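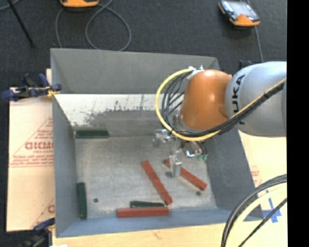

Semholm opens its robot hall to visitors in September

PRESS RELEASE
For immediate publication

Semholm, the automation workshop in Doltwood, invites companies, schools and interested neighbors to an open day in September. The doors are open from 10 a.m. to 4 p.m. and the entrance is free. The main demonstration of the day is bin picking: a robot arm from KUKA reaches into a grey metal bin and has to take out rectangular blocks which lie in different directions on the bottom.

The demonstration was prepared together with Nivex, which develops the software for finding parts and planning the grip. Semholm is responsible for the cell, the gripper and the safety. The two companies have worked together for 2 years, and this is the first time that they show the common work to the public.

What visitors can see

The blocks are red and dark green. For a person it is a very easy job to take one of them. For a robot it is more difficult, because the blocks are not placed in a fixed pattern. One can lie diagonally in the middle, another one close to the wall, and two can lie side by side with little space for the gripper fingers. The system has to decide which block comes first and from which side the gripper should go down.

During the demonstration the visitors are allowed to change the task. They can tell the operator which color the robot should pick, and between the runs they can put the blocks in a new position by themselves. The operator stops the cell before this and starts it again when all persons are back behind the line. We ask parents to stay with their children during this part.

Semholm chose simple blocks on purpose. In earlier presentations for customers we used real castings, and the guests asked mostly about the castings. With plain blocks it is easier to follow what the robot is doing and why it sometimes takes a different way than a person would take. The bin is a used one with scratches on the bottom, similar to the bins that our customers have in their production. Scratches and bright reflections on metal can disturb the recognition of parts, so we prefer to test in such conditions.

In the last series of tests before this announcement the system made 959 picks. The engineers will explain at the cell how the tests were done, and also in which positions the gripper still has problems. A block which lies tight against the wall of the bin is one of the difficult cases, and visitors are welcome to try exactly this one.

Program of the day

10:00 Opening of the hall
10:30 First demonstration of bin picking, with explanation
11:30 Short talk by Nivex: how the software selects a part
12:30 Lunch break, the robot cell is not running
1:30 Second demonstration, visitors select the color and the position
2:30 Questions from companies, small group at the cell
3:15 Information for students about practical training
4:00 End

The demonstrations take place in the rear part of the hall. Every demonstration needs approximately half an hour, but guests can come and leave at any time. The talk is in English.

For companies with their own parts

Companies that think about automatic picking can bring a sample part in the afternoon. The part should be clean, without sharp edges, and not heavier than 2 kilograms. Our engineers will look at it together with you and give a first opinion about the gripper. We can not run foreign parts in the cell on this day, because every new part needs to be prepared in the software and checked for safety. If the first opinion is positive, we will offer a date for a proper test.

Please inform us before the open day if you want to use this possibility. The group at the cell is small and the places are given in the order of registration.

For schools and students

Semholm has 4 places for practical training in the coming year. The training includes mechanical assembly, wiring and basic programming of robots. Experience with robots is not necessary, but applicants should like to work with their hands and should have patience for testing. Application forms will be available at the entrance.

How to reach us

The hall is in the Ramanauskas building in Doltwood, on the ground floor. Please use the entrance from the yard. Parking is possible in the yard and along the access road. The hall has no steps and can be visited with a wheelchair. Closed shoes are required for all visitors who want to come near the cell.

About Semholm

Semholm plans and builds robot cells for small and medium manufacturers. The work includes gripper design, installation and training of the operators at the place of the customer.

About Nivex

Nivex develops software for part recognition and grip planning.

Press contact

Journalists who wish to film or take pictures at the cell are asked to register with the Semholm press office before the open day. A separate time for the press is reserved from 9 a.m., before the opening of the hall.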